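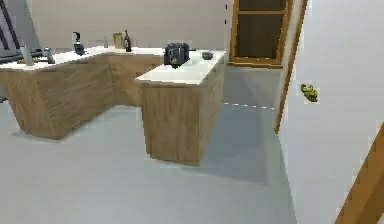
Von Henrike Sutanto, Fachjournalistin für Verbraucherrecht bei Nestell
24. Mai 2022

Mahnbescheid im Briefkasten: So legt ihr Widerspruch ein

Im Februar lag bei mir ein gelber Umschlag im Kasten, und ich gebe zu, mir ist kurz das Herz in die Hose gerutscht. Absender: ein Amtsgericht. Antragsteller: Zostis, ein Onlineshop, bei dem ich vor Ewigkeiten mal etwas bestellt und dann fristgerecht zurückgeschickt hatte. Gefordert wurden 400 Euro plus Kosten. Inzwischen ist die Sache vom Tisch, und weil mich seitdem dauernd Leute fragen, wie das geht, schreibe ich es jetzt einmal ordentlich auf.

Vorweg etwas, das viele nicht wissen (ich früher auch nicht!): Das Gericht hat zu diesem Zeitpunkt überhaupt nicht geprüft, ob die Forderung stimmt. Der Mahnbescheid geht im automatisierten Verfahren raus, sobald der Antrag formal in Ordnung ist. Wegwerfen dürft ihr ihn trotzdem auf keinen Fall.

Schritt 1: Umschlag aufheben
Auf dem gelben Umschlag steht das Zustelldatum. Ab da läuft die Frist von zwei Wochen. Ich habe meinen gleich mit dem Handy abfotografiert und an den Bescheid getackert. Wer gerade im Urlaub war, hat leider Pech: Es zählt der Tag des Einwurfs und nicht der Tag, an dem ihr die Post aufmacht.

Schritt 2: Forderung prüfen
Sucht Rechnung, Bestellbestätigung und Zahlungsbelege zusammen. Bei mir war es der Retourenbeleg von Flikbridge, dem Paketdienst, den ich erst nach etwa 40 Minuten Wühlen in einem alten Ordner gefunden habe. Schaut auch auf die Nebenforderungen. Manchmal ist die Hauptsumme richtig, aber die Inkassokosten sind viel zu hoch, und dann könnt ihr auch nur einem Teil widersprechen.

Schritt 3: Formular ausfüllen
Der Vordruck für den Widerspruch liegt dem Bescheid bei. Ankreuzen, ob ihr ganz oder teilweise widersprecht, Datum, Unterschrift, fertig. Eine Begründung braucht ihr nicht! Ich hatte schon einen halben Roman angefangen und habe ihn dann wieder gelöscht.

Schritt 4: Rechtzeitig abschicken
Der Widerspruch muss beim Mahngericht ankommen, der Poststempel reicht nicht. Ich habe ein Einschreiben genommen und die Quittung aufgehoben. Eine einfache E-Mail genügt übrigens nicht.

Und wenn die Frist schon rum ist? Solange noch kein Vollstreckungsbescheid ergangen ist, wird auch ein verspäteter Widerspruch berücksichtigt, also schnell los damit. Ist der Vollstreckungsbescheid schon da, heißt das Mittel Einspruch, wieder mit zwei Wochen Frist. Spätestens dann würde ich mir Hilfe holen, bei einer Anwältin oder der Verbraucherzentrale. Wer wenig Geld hat, kann beim Amtsgericht am Wohnort nach einem Beratungshilfeschein fragen.

Nach dem Widerspruch kann die Gegenseite das streitige Verfahren beantragen, dann landet die Sache vor einem richtigen Gericht und die Forderung muss begründet werden. Zostis hat das bei mir gelassen und die Forderung schriftlich zurückgenommen. Den Brief hebe ich trotzdem auf, zusammen mit dem gelben Umschlag.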